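Search this site Enter keyword Go

Setting the plate positions on the Nitden cell

These notes are for anybody who must teach the rack positions again after a fixture was moved. I work in the Judlow model of the cell first, and only then on the real table.

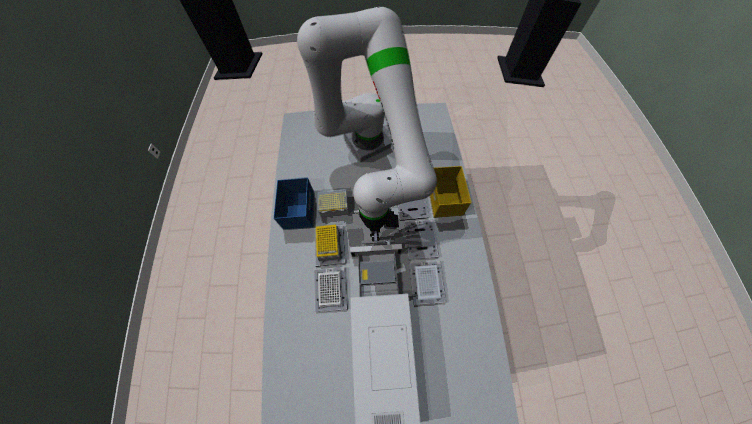
Start with the speed at 30 per cent and open the position list. Position 6 is the approach point for the tray bay of the white machine. Teach it high, because the pale bar across the end of the bay is the first thing the fingers can touch. Check also the yellow bin, as the wrist passes close to it. Save the point, then move the arm back to home before you teach the next one.

For the plate holders, keep the gripper vertical and come down in small steps. Write each height in the Tomido sheet — the old value as well, so that you can go back. If the arm stops with error 13, clear it and teach the approach again from home.

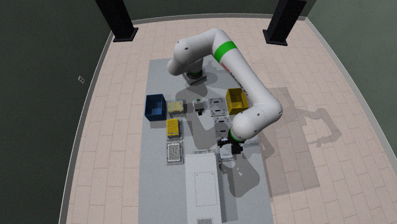 Judlow, May 23, 2020

Over the pale plate, look at both sides of the gripper before you close it. Turn the view if one side is hidden. Run the whole list six times without a stop, then copy it to the real controller.

Filed under: Robot cells, Teaching and set-up

Contact: Willy Dierckx © Sotiropoulos Back to top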